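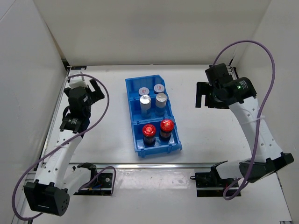
Moschos Linear Bearings and Shafting

If you build or look after machines, you have probably had the experience of pulling a carriage along its rails and feeling that little gritty hitch halfway down. Most of the calls we get start with that hitch. Somebody has a router table or a packaging line or an old inspection stand that used to glide and now does not, and they would like to know whether they need a new bearing, a new shaft, or a new everything. Very often it is just the bearing, and we are happy to say so.

The Moschos line is our own family of closed and open linear ball bearings, along with the hardened shafting they run on and the blocks and supports that hold it all up. We have carried it at Trondach since the shop was half the size it is now, and it is still the part of the catalog we enjoy talking about most.

Closed bearings

The closed style goes all the way around the shaft and is what you want when the shaft is held only at its ends. Short strokes, light to medium loads, tool slides, small presses, door mechanisms, that kind of thing. The outer sleeve is ground bearing steel and the ball retainer is molded resin as standard. A steel retainer is available if your machine runs hot, and please do ask for it by name when you order, as the two look a lot alike on a packing slip. Seals can be fitted at one end, both ends, or neither.

Open bearings

Once the span gets long, a shaft held only at its ends begins to sag under the load, and no bearing in the world will fix that for you. The open style has a slot along the bottom so it can pass over a continuous shaft support. You give up some load rating when the force pulls toward the opening, so if your carriage hangs upside down or rides on a wall, send us a sketch (a napkin is fine, we have worked from worse) and we will go over the mounting with you before you buy.

Adjustable bearings

Adjustable bearings have a narrow slit down one side of the sleeve. Mounted in a split block, they can be snugged down until the clearance is gone. Go gently with the screw! You want the shaft to turn by hand with just a trace of drag. Most of the early failures that come back to our bench were tightened a good deal past that point, by people who meant well and wanted a stiff machine.

Shafting

Moschos shafting is induction hardened and ground, and we stock it in carbon steel, chrome plated carbon steel, and stainless. The plated shaft is the one we sell the most of. It holds up well in a damp shop and costs a lot less than stainless, though for washdown areas the stainless is worth the money. We cut to length at no charge and put a light chamfer on both ends so you do not nick the seals sliding the bearing on. Drilling and tapping the ends is extra and adds 2 working days to the order.

The shaft is hard on the outside and softer in the core, so it will drill nicely from the end and fight you terribly from the side. If you need radial holes for a support rail, let us do those at the plant, where the shaft can be annealed locally first.

Pillow blocks and supports

Blocks come in single and twin length, in aluminum, with a grease fitting on the side. The twin block holds two bearings in line and resists tipping far better than a single, so for a narrow carriage it can save you a second rail. End supports, flanged supports, and full length support rail are all kept on the shelf.

There are 263 part numbers in the Moschos line at present, and 138 of them ship from stock. The rest are made to order at our Clallholm plant and normally leave there within 15 working days. Odd lengths of support rail can run a little longer in December, when the plant closes over the holidays, so give us some warning if you have a year-end rebuild planned.

Grease and oil

Every bearing leaves here with a coat of rust preventive, and that is all it is. It does not take the place of lubricant. Wipe it off the shaft, work a lithium soap grease into the ball tracks, and run the carriage back and forth through its full stroke a few times before you put any load on it. Machine oil is fine for light, fast travel. Whatever you pick, stay with it, and clean the old out thoroughly if you must switch.

Replacing another make

Moschos inch bearings match the common inch envelope, and the metric ones match the common metric envelope, so a swap is usually a matter of a snap ring and a few minutes. Customers with the older Prolska slides should note that the bore in the Prolska block is a touch deeper than ours. You will need the spacer ring, which we include free if you mention the Prolska when ordering.

To get the right part the first time, please have these ready:

Shaft diameter, measured in an unworn spot near the end
Length of travel
Weight of the carriage and whatever rides on it
Which way the carriage faces (flat, on a wall, or hanging)
Anything unusual about the surroundings, such as chips, coolant, flour, or sawdust

Ordering

We have no minimum order, and single bearings are as welcome as crates of them. Unopened bearings may be returned for credit. Cut shafting is yours to keep, I am afraid, so do measure it again before you call.

Technical questions go to Albertina Serrano at the applications desk. She has sized a great many of these systems and would much sooner spend half an hour on the phone with you now than see the wrong shaft come back later. Drawings and load tables can be mailed or faxed on request.

Prices and stock list revised August 30, 2006

Related products: Shaft Collars, Snap Rings, Wiper Seals, Grease Guns and Fittings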